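Research > Household Waste and Everyday Sorting > Working Papers > Section 3

3. Sorting at the tabletop

3.1 Materials

The sorting task was set up on a white table with small colored bins standing directly on its surface. We chose tabletop bins over floor-standing ones so that the whole task could be done from one position, without bending or walking. Each bin carried a printed label, and the green one was the bin for food waste. Its label is in Chinese and English, as on the full-size bins used in the two housing blocks at Keveck and Yin where the earlier survey was carried out.

Items were drawn from a set bought from Trinach, a supplier of play food and classroom materials. We used small replicas in place of real waste for the usual reasons. Real peelings and leftovers change over the course of a morning, they have a smell that gives the category away, and they cannot be handed to the next person in the same state. A replica looks the same on the last trial as on the first. The cost is that a replica is clean and complete, while most food that reaches a kitchen bin has been cut, cooked or half eaten. We return to this in Section 5.

The food items were picked to cover a range of difficulty. Whole fruit was expected to be easy. Corn was included on purpose, as the survey had turned up a good deal of disagreement about it. Many residents put the kernels with food waste but were unsure about the husk and the bare cob, and local rules differ on both. A whole cob with its leaves still attached therefore asks the sorter to make one decision about parts that they might treat separately at home.

3.2 Procedure

Items were presented one at a time on the open part of the table. The sorter picked up the item, named the bin aloud if they wished, and dropped it in. No time limit was given. Gloves were worn for all trials, matching the way the cleaning staff at the Castar site handle waste, and sorters had a short practice run to get used to them. Items were laid on their sides, as they would come to rest if tipped out of a bag. Standing them upright was tried in the pilot and dropped, as it made several of them fall over when reached for.

The position of the bins stayed the same within a session. Annick Huet kept the written record and returned the items to the tray between rounds. In all, 979 placements were recorded in July, from a planned total of 500 for each of the 2 groups. The shortfall of 21 came from trials in which the item was dropped on the floor or the sorter asked to start over, and these were left out of the analysis.

Figure 2 shows two of the food items on the table near the food waste bin.

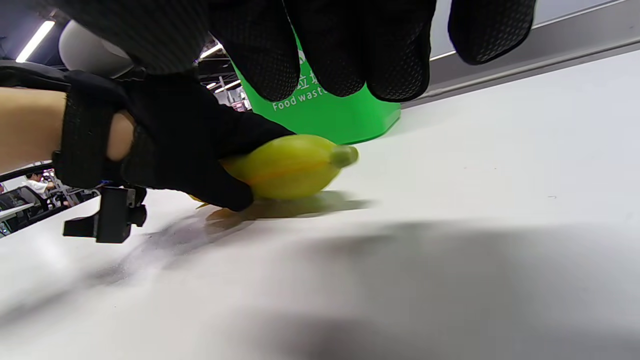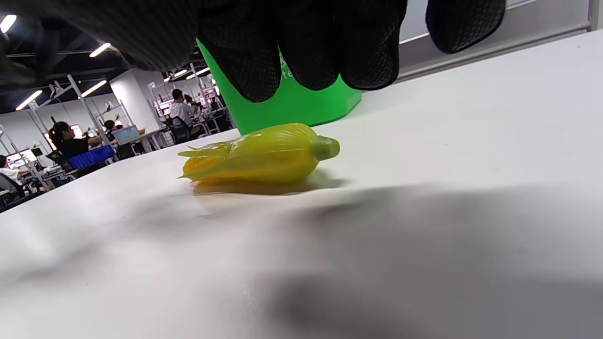

Figure 2. Food items used in the sorting task, with part of the green bin behind. First picture: lemon-shaped fruit. Second picture: toy corn cob.

3.3 Scoring

A placement was scored as correct if it matched the printed guide given to residents, and as incorrect otherwise. Where the guide was silent, the item was scored separately as open and the sorter's choice was simply noted. The whole corn cob was scored as food waste. Hesitations were marked by hand on the record sheet when the sorter moved an item toward one bin and then changed to another. They were not timed.

We also noted comments made during the task. These were short and mostly practical. One sorter wanted to know if the leaves should be pulled off the corn first, and was told to treat the item as it stood. Another said that at home citrus goes in a separate bag, as the family had been told it was bad for compost. Remarks of this kind did not affect the score, but they are used in Section 4 to interpret the items on which the groups differed.

3.4 Limits of the setup

The tabletop bins are much smaller than the ones residents use, and their openings are close to the hand. Dropping an item in takes almost no effort, so the task says little about the part played by distance, lids or full bins. It measures the decision about category and not much else. The labels were also easier to consult than those in a dim bin room, where several survey respondents reported going by color alone.

Related items
Bin color and label wording in shared housing
What residents do with peelings: survey results from Keveck and Yin
Play food as a stand-in for kitchen waste
Glove use among cleaning staff at the Castar site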